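Plonley open day in August, my notes from the table setting demo
Forum: Visits and Events

kalle_workshop
Posted 9:14

Hello all. Some people in the other thread asked for a report from the open day at Plonley, so I write one. English is my third language, please be patient with me.

I went with my nephew. The entrance was free but one had to register, and the list was full with 100 names. We arrived at 10 and the first hour was talks. The opening talk was by Kalevi Nurmi, who leads the home tasks group. I liked it because he showed many failures. He played a clip where the arm puts a cup down beside the table, very gently, on air. The room laughed and then he explained the depth error for ten minutes.

After the talks we were divided into groups of 13. My group began with the gripper room. There they had the Grenen two-finger gripper and a softer one from Trametti, both picking from a bin of kitchen things. The Grenen was quicker. The Trametti was better with spoons, which surprised me, I expected that soft fingers would slide on them. The bin with lids was difficult for both.

Then came the part I wanted to tell about, the table setting station. The work there is done by a person with human hands, and the robot learns later from the recordings. The person wears bands with printed square markers on both wrists, with a small white module on each one and a black cable going down from it. The task is to set a table with plates, glasses and cutlery, then clear it, then set it again in another arrangement. It was a white table with blue chairs, like in a café. 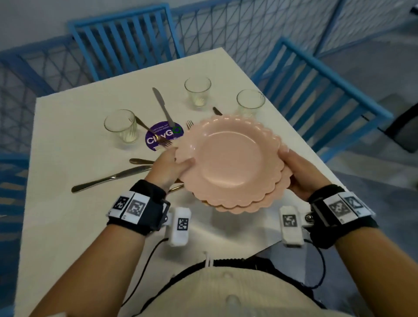
Plates in both hands at the table setting station, marker bands on the wrists.

I asked the woman who was doing the task if it is tiring. She said the arms are fine but the thinking is strange, because she must do a normal thing and at the same time not hide the markers from the camera. One session is up to 5 layouts and then somebody else continues. I think this is a sensible rule.

What I did not like: the explanation at this station was too short. We had a guide with a microphone, but he had also the group behind us to look after. I wanted to know how they line up the wrist data with the video, and he told me to write an email.

In the afternoon there was a robot setting a smaller table. It placed the plate correctly. It placed the fork correctly on the second attempt. At the glass it stopped and an engineer pressed something. I left before they started it again, my nephew was hungry.

If anybody else was there, please add what I forgot.

brackish
Posted 9:52

Thanks for writing it up. I was in a later group and the robot did do the glass for us, but very slowly. I got a coffee in the time between grasp and release.

Did they tell you the price of the wrist kit? Our guide said 2,199 for the pair but I didn't catch whether that was with the software.

kalle_workshop
Posted 10:05

I heard the same number, and I understood it was without software. But I would not bet on it. He said it quickly.

Dimitriou_fan
Posted 10:31

I'm going to be the grumpy one. I have seen this same kind of demo at three open days now. Somebody wears markers, somebody sets a table, then in the next room a robot does one tenth of it. When I visited Dimitriou last year they had a robot unloading a dish rack in front of us for the whole afternoon, no wristbands anywhere. That is what I want to see when I drive two hours.

brackish
Posted 10:40

The Dimitriou rack was bolted to the bench and every plate was in the same slot every time. I stood there too. Move that rack a hand's width and it's over.

Dimitriou_fan
Posted 10:44

It worked though. A dish rack in a canteen doesn't move either.

kalle_workshop
Posted 11:20

I think you are both right about what you saw. For me the two demos answer different questions. At Plonley they want that the robot can manage when the fork is lying wrong, or when it lies on top of something. You can see in my picture that the cutlery is spread in different directions, and one fork is partly on a round purple thing with CityGO printed on it. With a fixed rack you never meet this problem. But I agree that the visitor who drives two hours wants to see more than one plate and a fork.

I should also say that the recording part was for me the best part of the day — maybe because I repair clocks, and I like to look at hands.

mossgate
Posted 12:02

Question from someone who builds small rigs at home. Are the markers only on top of the wrist or all the way round? I tried one flat marker on a watch strap and lost it each time I turned my palm up.

kalle_workshop
Posted 12:18

There are several white panels with markers on each band, and the module beside has its own marker also. I could not see the under side well, so I can not promise that it goes all the way round. The strap is black. On one of them I noticed a snap fastener.

mossgate
Posted 12:25

OK, several panels makes sense. I'll try a few small ones at angles. What about the cables, do they get in the way of the plates?

kalle_workshop
Posted 12:41

When I watched, they did not touch the plates. The cables hang down from the modules, on the side of the body. She wore also a dark strap across the body but I did not ask what it was for. I was more interested in the hands and then our time was finished.

tinplate
Posted 13:30

My complaint is the same as every year: plastic plates. Pink plastic with a wavy rim is easy to grab. Give the thing my grandmother's porcelain and we'll see.

brackish
Posted 13:36

Would you hand them your grandmother's porcelain?

tinplate
Posted 13:37

No.

Dimitriou_fan
Posted 14:10

Wavy rims are probably harder for a gripper than plain ones, to be fair to them. The contact changes depending where you close. And if you pick up a stack you have to decide if you want one plate or all of them. I'll give them that, but I still think the afternoon demo was thin.

kalle_workshop
Posted 14:55

I asked about exactly this in the gripper room. The engineer said that separating plates is still open work for them and they do not show it to visitors. I respected the answer.

One practical thing for those who go next time: the parking is behind the second building and the sign is small. We drove past it twice. And take something to eat with you, the only food was biscuits and by noon these were finished.

mossgate
Posted 15:08

Do you know if they'll put the talks online? I'd like to see the cup on air clip.

kalle_workshop
Posted 15:22

Mr. Nurmi said the slides yes, the clips he must first ask. I have sent my email about the lining up of the data, and I asked this too. When they reply I will write it in this thread.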